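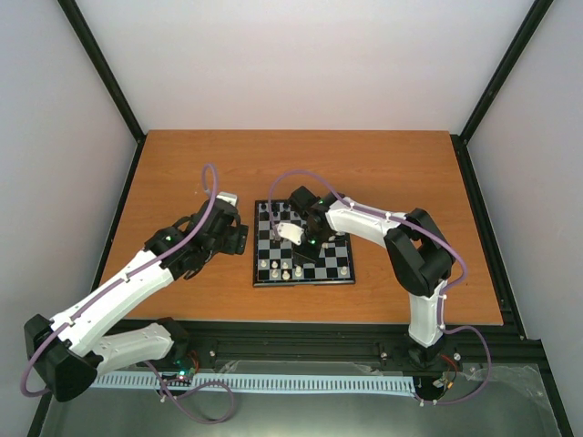 Chessboard on a wooden tabletop, black pieces at the back

Which courtroom film has the chess-playing dad?
Harsh Nigam
I watched it in February with my mum and it's driving me mad! A barrister goes home to defend his brother, and their dad (retired, very grumpy) won't talk to him except over a chess game. I think it ran to 80 minutes, maybe a telly film. Any ideas?

Naveen Sachdeva
Ooh, I think you mean Custex. The brother's on trial over a fire at the boatyard, yes? I cried at the ferry bit. Mine was 80 minutes too, and it's rated 18 for the swearing, so brave of you with your mum.

Vashisht
never seen it but try the Sireleck listings, they let you search by plot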